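Household chore automation

Last updated: September

Household chore automation is the use of machines to do the everyday work of a home, such as tidying, washing up, laundry and the putting away of shopping. The term is also used for the lighter jobs found in shops and small workshops, including sorting returned goods, clearing benches and refilling shelves. Single-purpose machines have done parts of this work for many decades. General-purpose machines, meant to take on several chores with the same arm or body, remain mostly at the trial stage.

Background

The washing machine, the dishwasher and the robot vacuum cleaner each deal with one chore under narrow conditions. A dishwasher does not clear the table or put the plates back in the cupboard, and a washing machine does not gather, fold or iron. Studies of housework often call these leftover jobs "handling work". They make up much of the time people still spend on chores in homes that own a full set of appliances.

Handling work is hard to automate because the objects differ so much in shape, weight and stiffness, and because they are seldom in the same place twice. In a car plant the part arrives at a known point. On a kitchen table it may be lying under something else.

Tidying and sorting

Clearing a table is one of the most common test tasks. The machine must tell the objects apart, choose which to lift first, grip each one and put it down where it belongs. Most trial systems use an arm with a simple two-finger gripper, which is cheaper and easier to control than a jointed hand. Boxes, cubes and other firm objects with flat sides suit it well. Scissors lying flat are harder, as they offer little height to grip, and a remote control presents much the same problem. 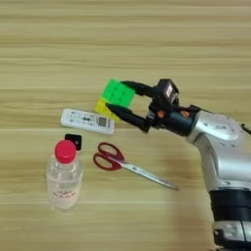 Cups and bottles

Drinks containers are treated as a separate group in most tests. A rigid bottle can be gripped firmly, but a paper or thin plastic cup may buckle if the fingers close too far, and a full one may spill if it is tilted. Lids and caps add a further difficulty, as the machine may pull on the cap and leave the container behind. Some systems limit the force of the grip, while others look for a point lower down the side before closing.

The Drunside trial, which ran in a set of furnished test flats, recorded 3174 attempts at moving single objects from a table to a tray or shelf. Its final report gave a success rate of 93 per cent for firm objects, with lower results for cups and soft packaging. The trial used the Grenus arm, a bench-mounted model first sold for light assembly. Later work by the Londoño workshop used the same arm among closely grouped objects, where a finger reaching for one item could knock its neighbour. 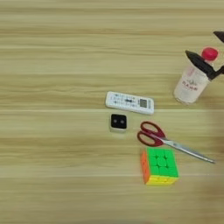 Can a machine be left to tidy a room by itself?

Only in limited cases at present. Trial systems can clear a fixed table or bench of familiar objects, but a whole room brings in doors, floors, drawers and things the machine has not met before, and a person is normally kept on hand to step in.

Laundry and washing up

Folding is slower by machine than by hand in nearly all published trials. Cloth has no fixed shape, and a shirt must usually be picked up and turned several times before its collar or sleeves can be found. Towels and other plain squares give better results. Loading a dishwasher has been shown with plates and mugs, though cutlery and stacked bowls still cause a high share of failures.

Shop-floor use

Shops and workshops have been quicker to take up such machines than homes. The layout changes less, the range of goods is known and staff are nearby. Dillis, a distributor of craft supplies, has used 2 arms to sort returned items into bins since its warehouse was refitted. The firm listed around 3487 product lines as suitable for machine handling and kept the remainder for staff, among them loose yarn and anything sold in thin film bags.

Limits

Speed is the limit most often reported. A job that takes a person a few seconds may take an arm far longer, much of it spent looking and planning. Cost is another, particularly where the machine can do only part of a chore. Safety rules for arms working close to children and pets differ between countries, and sharp items such as knives and scissors are left out of many home trials.

See also: Domestic appliance; Gripper; Robot vacuum cleaner; Warehouse automation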